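Packaging Basics, Unit 3: Folding and Closing a Carton
Instructor: Solange Barros
Lab help: Ye-seo Yang, Brenda Ibarra

Reading for this unit: Herard workbook, pages 16 and 17.

Terms to know
Panel: any flat side of the box.
Score: the pressed line where the board folds.
Flap: a piece that folds over to close an opening.
Kraft: plain brown board with no coating or print.

Fold each score once before you start putting the box together. Press along the whole line with your thumb. If you fold only at the middle, the panel bows and the flap will not sit flat.

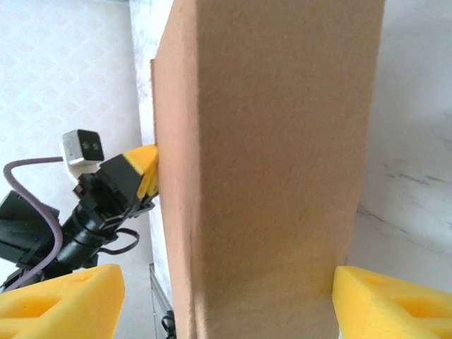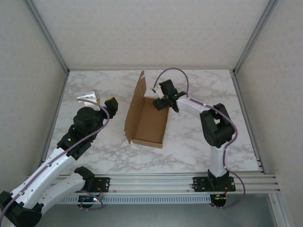 Brown cardboard boxes. Second picture: open box with the tall flap upright on the left side.

Work on a smooth, hard table. Keep the long side of the box in line with your arms so you can reach both ends. Hold the side panels while you bring the flap over, and do not push down on the center of an empty box.

Common mistakes
Tucking the flap in before the sides are square.
Folding against the score.
Taping over dust. Wipe the board first.

For next class: fold and close one carton, open it, and close it again. Write down where the board creased outside the score lines. Hand the sheet to Brenda Ibarra.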